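Geflochtene Kunststoffkörbchen von Tirnano im Test: mein Fazit nach einem halben Jahr

Ich habe ja lange behauptet, dass ich keine Körbchen brauche.

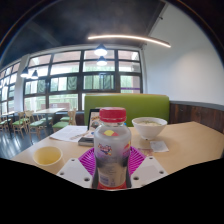 Körbchen, das war für mich Omas Küchenbuffet, Walnüsse drin, ein Knacker, der klemmt, und unten ein Rest Krümel aus dem vorletzten Winter. Dann war ich im März mit Samira Srour mittagessen, in einem von diesen Lokalen mit grünen Sitzbänken, und auf dem Tisch stand so ein pinkes Flechtding aus Kunststoff. Magenta, um genau zu sein, und zwar richtig knalliges Magenta! Ich habe meine Suppe kalt werden lassen, weil ich die ganze Zeit daran herumgefummelt habe. Samira fand das peinlich. Zwei Abende später hatte ich welche bestellt.

Gelandet bin ich bei den Körbchen von Tirnano, im Set zu 2 Stück, und zwar in genau der Farbe (es gibt sie auch in Salbei und in einem Beige, das auf dem Bildschirm nach Pflaster aussieht). Ob die im Lokal vom selben Hersteller sind, weiß ich nicht, ich habe nicht gefragt. Das Muster ist jedenfalls sehr ähnlich, so gerippt und aufgefächert, und das war mir das Wichtigste.

Erster Eindruck beim Auspacken: leicht. Fast zu leicht, dachte ich, 111 Gramm zeigt meine Küchenwaage pro Korb an. Gerochen haben sie am Anfang auch, nach Schwimmreifen irgendwie. Einmal mit Spüli abgewaschen, über Nacht auf den Balkon gestellt, dann war das weg. Die Kanten sind sauber verarbeitet, ich bin nirgends mit dem Pulli hängen geblieben, und das passiert mir bei Rattan wirklich dauernd.

Jetzt zum Alltag. Ein Korb steht bei mir fest auf dem Esstisch, da kommt alles rein, was sonst herumfliegt: Servietten, Feuchttücher, Salz, Chiliöl, die eine Flasche, die gerade offen ist. Der andere wandert. Mal ist er Brotkorb, mal liegen Mandarinen drin, neulich hatte ich ihn im Bad für Haargummis und Cremes. Für Brot lege ich ein Geschirrtuch hinein, sonst rieselt es durch die Lücken auf den Tisch, und man saugt am Ende trotzdem.

Die große Frage war für mich: Hält der Boden eine volle Flasche aufrecht? Bei meinem alten Korb von Enlow ist mir nämlich ständig alles umgekippt, der hatte unten so eine Beule in der Mitte. Der Tirnano liegt flach auf. Eine Halbliterflasche steht darin ohne Drama, auch wenn jemand gegen den Tisch stößt (Eoin Mac an tSaoi, ich meine dich und deine Knie). Mit einer großen Literflasche aus Glas würde ich es nicht dauernd machen, da gibt der Rand etwas nach, wenn man den Korb hochhebt. Also hochheben lieber mit beiden Händen von unten, dann geht auch das.

Sauber machen ist einfach, aber nicht so einfach, wie es auf der Verpackung steht. Krümel: umdrehen, ausklopfen, fertig. Klebriges ist eine andere Geschichte. Mir ist einmal Ahornsirup hineingelaufen und ich saß da mit einer alten Zahnbürste und habe Streifen für Streifen geschrubbt. In die Spülmaschine dürfen sie laut Etikett nur oben und nur im Schonprogramm. Ich habe es viermal gemacht und sehe keine Verformung, Anayeli Ayala hat ihren dagegen bei vollen Temperaturen unten reingestellt und der sieht seitdem aus wie ein Sonnenhut. Selber schuld, sagt sie auch.

Die Farbe hält bisher. Der Tischkorb steht am Südfenster und ich hatte fest damit gerechnet, dass er im Sommer blass wird, aber wenn ich beide nebeneinander halte, sehe ich keinen Unterschied. Kurkuma hat allerdings einen gelblichen Schatten an einer Ecke hinterlassen – den kriege ich nicht mehr raus. Stört mich nur, wenn ich hinschaue.

Was mich nervt: Sie lassen sich kaum stapeln. Man kann sie ineinanderstellen, klar, aber dann klemmen sie und man zieht und zerrt, bis einer durch die Küche fliegt. Und Griffe wären schön gewesen! Der etwas teurere von Mac Suibhne hat welche, den hat Nusrat Debnath bei sich stehen, dafür ist der so hoch, dass man nach einem Teebeutel tief hineingreifen muss. Für den Esstisch finde ich die niedrige Form praktischer, da kommt man an alles ran und sieht sein Gegenüber noch.

Ach ja, der Preis. Ich habe im Angebot zugeschlagen, normal kosten sie etwas mehr, und ganz ehrlich, für Kunststoff ist das happig. Trotzdem benutze ich sie jeden Tag, das kann ich von meinem Spiralschneider nicht behaupten.

Von mir gibt es vier von fünf Sternen, einen Stern Abzug für das Geklemme beim Stapeln und die fehlenden Griffe. Wer viel mit Soßen und Sirup hantiert, sollte sich eher etwas Glattes holen. Ich bestelle mir demnächst noch ein Set für den Balkon, diesmal vielleicht in Salbei.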